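# Balcony watering run – tilt fault, Omus controller

Work log gallery, February. The task is hand watering of potted plants on a tiled balcony. The Omus controller learns the pour from head-camera recordings of people doing the same job, and the Codard arm repeats it with its own can. During bench trials the arm overshot its tilt limit and kept pouring after the stop command. Total logged pours before the fault: 1,462. Pours with a late stop: 157.

The stop command was sent on time in every one of the 157 cases. The delay was in the wrist joint, which finished its current move before it read the next message. With a full can that meant up to 20 extra degrees of tilt and water on the floor next to the power supply. 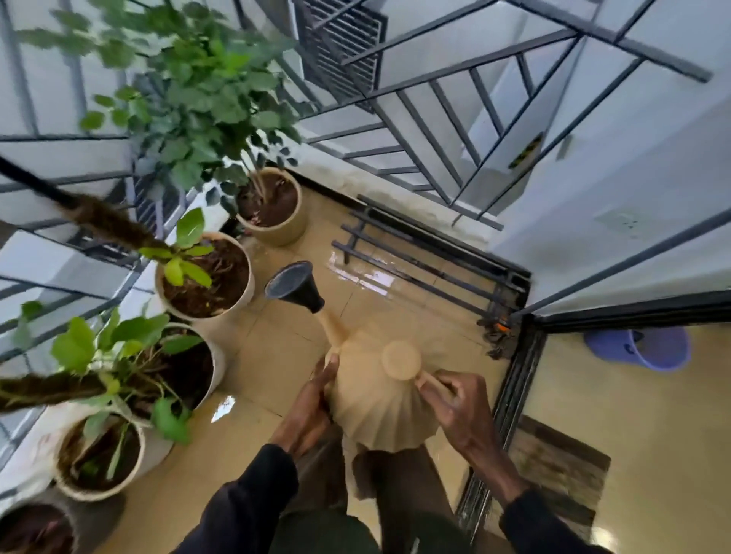
The controller treats carrying and pouring as two separate states. The fault only appeared at the change from one to the other. If the can was still level when the stop arrived, the arm held position correctly. If the tilt had started, the stop went to the back of the queue.

Part of the problem was in how we had labeled the recordings. The start of a pour was marked at the point where the rose reached the pot, although the hands usually begin to tip the can earlier. The arm was therefore already tilting while the software still listed it as carrying, and the tilt limit for pouring was not yet active.
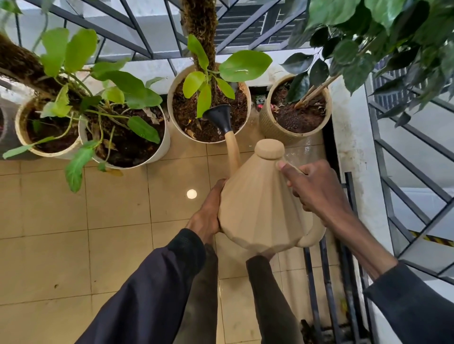 Pouring state: rose just inside the front rim of the center pot, one hand under the can and one on the upper body.

Changes made after the fault:

- Stop messages now skip the queue and are read every cycle.
- The tilt limit is active in both states.
- Pour labels start at the first forward tip of the can.
- Power supply moved indoors and raised off the floor – the Lloyd cable cover stays in place but is no longer counted as protection.

The rerun is set at 2,000 pours, with the can filled to the same level as before. The arm stays on the bench until the rerun is complete.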